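# Flat Enough: a talk on folding, for people who own cloth

Speaker notes. Evening session, Lulley hall, April. Forty-five minute slot, stop at thirty-five whatever happens.

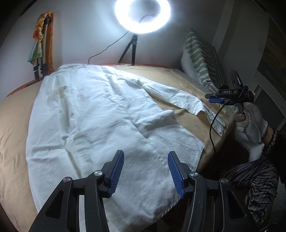
Start without saying hello. Ask who folded something today. Wait. Ask who folded something today and would be happy for their mother to see it. Hands go down. Now say hello.

Tonight is laundry. Specifically, the part of laundry after the washing and drying, which every machine in the shop promises to look after, leaving you with the bit that takes up your whole evening. I ran the linen room at the Lamont guest house for a good long while and I've folded more white cloth than is healthy for a person. I still have a chair at home with clothes on it. (Pause. The chair gets a laugh in every town. If it doesn't, move along briskly.)

## Part one: the bed is a table

Most people fold standing up, in mid-air, with the cloth tucked under their chin. You look like a pelican and you get a pelican's results.

Use the bed. It's the biggest flat surface in most homes and it's the right height for anybody who isn't very tall. If you are very tall, kneel, or marry someone short.

Point at the slide. White cloth, beige blanket. Talk about the blanket for a minute, it matters more than they'd think:

- A fleecy blanket grabs. Lay a cloth on it and the cloth more or less stays where you left it.
- A slippery bedspread sends everything off to the floor on the far side, where the dog is.
- Grabbing has its price. You can't drag a cloth flat across fleece, it drags the fleece along with it. You have to lift and lay.

Do the lift-and-lay with the demo sheet here. Two corners, arms up, let the air in under it, bring it down. Don't rush this. People like watching it. Do it twice if the room is sleepy.

Then back to the slide and the corner hanging over the side. Ask what happens to it. Somebody will say "gravity." Thank them. A hanging corner pulls on the rest of the cloth the whole time you're working on the other end, and then you blame the other end. Bring your corners up onto the bed first. All of them, before you touch a crease.

Same for the long tail going off along the far side. Every big cloth has one. Walk around the bed and get it. I know. Walk around the bed.

## Part two: creases, and how much to care

Long diagonal folds in a cloth usually mean the corners aren't where they should be. You can smooth a diagonal all day with the flat of your hand and all you're doing is moving it to the neighbours. Pull opposite corners away from each other, gently, and watch it go.

Little crumply creases are a different animal. Those are from sitting in the basket. Three choices:

1. Iron. (Look around the room. See who flinches.)
2. Damp hands, smooth it, fold it, put something heavy on the pile overnight.
3. Put it at the bottom of the cupboard and use the one on top.

I have done all three for paying guests.

Standards story goes here, keep it short. At Lamont the rule was that a folded sheet had to show one clean edge to the door. Just the one edge. What was going on around the back of the shelf was between you and your conscience. The place had 57 sheets on the go at the busiest time and I'd say the guests formed their whole opinion from the bit that faced the hallway. Leave that hanging and take a drink of water.

## Part three: the actual fold

Demo. Clear the end of the table. NOTE TO SELF: move the water jug first. Hisositz, second row, you remember.

Flat sheet, on your own:

- Lay it out long ways, corners up, tail in.
- Take the two corners nearest you and carry them to the far edge. Carry, don't flick.
- Smooth from the fold towards the open edge. Going the other way traps a bubble and the bubble will be there at Christmas.
- Fold in half again the same way.
- Now the short way, in thirds. Halves are fine too, but thirds stand up on a shelf and halves slump.

Somebody will ask about fitted sheets by this point. Say "we're getting there" in a grim voice.

Fitted sheet:

- Hands inside two corners, like puppets.
- Tuck one corner into the other so they nest. Do the other pair. Now nest the pairs.
- Lay it on the bed. It'll look like a jellyfish that's had some news. Fold the curvy elastic side in until you've got a straight edge, and from there it's just a sheet.

If the demo goes wrong, roll it into a ball, put it in the cupboard prop, close the door, and bow. (This has been the best part of the talk on two occasions. Don't do it on purpose.)

Towels, one line only: decide as a household which way, write it down, and have the argument a single time.

## Part four: the person helping you

Folding with another person is meant to be faster. It's faster in the way that assembling a bookcase with another person is faster.

The trouble is that both people lead. Both step forward, both turn the same hand over, and the sheet ends up with a twist in it like a lolly wrapper. Bring up a volunteer for this bit. Choose a pair who came together, if possible, and let them fail a little before helping.

What works:

- One person stays put and holds. That's the whole job.
- The other one walks in, hands over the corners, bends down, picks up the fold and walks back out.
- The person walking does any talking.

Swap over every few sheets so nobody feels like furniture.

## Part five: where it goes

Slow down here, this part has the useful stuff and they're thinking about the tea.

Sets live inside their own pillowcase. Flat sheet, fitted sheet, spare case, all tucked into the last pillowcase and shelved as one lump. You'll never again stand at the cupboard at ten at night comparing two shades of white.

Label the shelf, not the sheet. I bought the Tadero shelf clips for this and I've no complaints apart from the price, the colour and the way they fall off. Masking tape is also good.

Tablecloths go over a hanger, with a bit of cardboard tube on the bar so it doesn't press a line across the middle. The line will always land in front of the guest of honour.

And the big one: own less of it. Two sets a bed. One on, one in the cupboard. People tell me they need a third in case of emergency and I ask them to describe the emergency. (Wait for it. Somebody at Hisositz described one in detail. Be ready to cut them off.)

## Questions I always get

**Does it matter if it's not quite dry?** Yes. Fold it damp and the cupboard smells like a tent.

**Can I just leave it on the bed and deal with it later?** You can. You'll be sleeping under it or beside it. I've done both.

**How long should a sheet take?** Under two minutes once you've got the hang of it. The first few, put the kettle on and forgive yourself.

**My kids won't fold.** Start them on face washers. They're small, square and very hard to ruin. Then tea towels. Don't let them see a fitted sheet until they're old enough to swear.

**What about those plastic folding boards?** Good for T-shirts, fun for a week, and then you have to find somewhere to keep a plastic folding board.

## Wrap-up

Nothing fancy. Corners up before creases. Lift and lay. Somebody stands still.

Homework: one sheet, on the bed, tonight. It's late and they'll groan.

Handouts by the door. Take the demo sheets home this time, and check under the front row for pegs. Kitchen has to be locked by nine and the key goes back through the slot in the side door, which sticks.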